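4.2 The bed as a sorting surface

Every household in the study owned at least one piece of furniture meant for clothes. Almost none of them sorted clothes on it. The work went to the bed, which is large, flat, at a tolerable height and, during daylight, generally free of people. Participants in the Tekleab homes described this as a temporary arrangement. Some had been describing it that way for years.

Trousers deserve a section of their own. A shirt can be folded against the chest while the folder walks to another room, and socks can be dealt with in front of the television. Trousers need length. They have to be laid out, lined up at the waist and brought leg over leg, and a single pair can take up the width of a mattress before it agrees to become a rectangle. Cargo trousers are worse. The pockets hold their own opinions about where the fold should go, and the flaps catch on whatever is put on top of them.

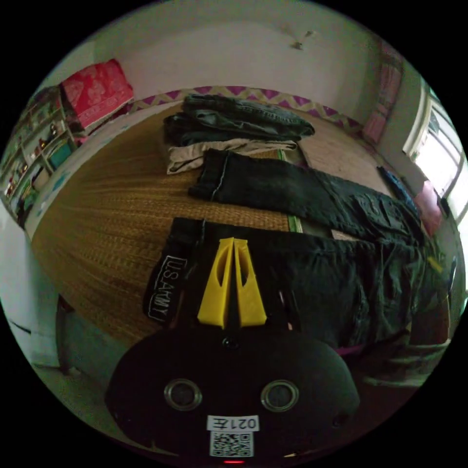 Figure 3. Trousers on a bed with a woven straw mat: a black cargo pair across the lower middle, a dark grey pair laid diagonally, and folded denim jeans stacked on a beige pair.

We found it useful to separate the bed into two zones, finished and pending. The finished zone sat towards the head of the bed in most homes, and it grew by stacking. Denim made the best stacks, being stiff enough to stay where it was put. The pending zone had no fixed shape – it was wherever the finished zone wasn't – and it was here that people changed their minds, refolded, and discovered the shorts they had accused a brother of taking.

The bed covering made a difference we had not planned for. On a firm, smooth surface such as a mat, a leg could be pulled straight with one hand. On a quilt the same tug brought the quilt along. Izzati Rondonuwu, who kept the field notes in the Plilten homes, recorded one participant folding the quilt first, putting it on a chair, folding the trousers, and then sitting down on the quilt to recover.

Storage came last and was often left out. Shelving near the bed tended to be full already, and a finished stack could wait there until someone wanted to sleep. At that point it was moved, with care, to a chair. We coded this as "put away" only when the participant insisted, which 6 of them did.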